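Clitasley Toy Library News
December

The sticker cabinet is open again

Well, it has been a long month of sorting, and those of you who popped in on Tuesday will know we had bags on every chair and barely a spot to put down a cup of tea. The good news is that the little white cabinet is finally ready to be filled, and it is such a cheery thing to open that we hope the kids will enjoy putting toys away in it (we can dream!). We're so grateful to everyone at Fagundes Hardware, who let us have the shelving at a very neighbourly price.
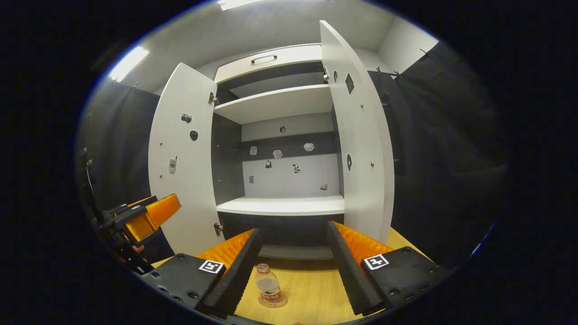 Can we peel the stickers off or add our own?
Please leave the old ones where they are, as they tend to bring the paint with them, but new ones are very welcome on the inside of the doors. Ask at the desk for a sheet.

Our catalogue now stands at 643 toys, up from last winter, and about 85 of those came through the Grurkau Street donation drive, which was far more than we had dared to hope for. Every one has to be checked over and given a tag before it can be borrowed, so please bear with us if your favourite isn't on the shelf yet.

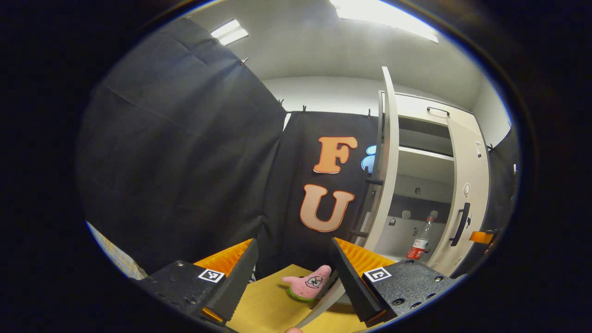
Soft toys are going to be lent a little differently in the new year, and we'd love you to have a read before your next visit. You can take 2 at a time for a fortnight, and they come back in the cloth bag they went out in, with any loose seams mentioned at the desk so we can get a needle to them. Patrick Star, pink and wide-eyed on his green base, falls under the same rule, and so do all the other cartoon characters. Plushies can't go through the wash with a musty old towel, so a gentle wipe at home is plenty.

We still need cloth bags, any colour, and would be happy with 100 of them by the time school goes back. Drop them in the tub by the door at Clilance Hall, mornings only.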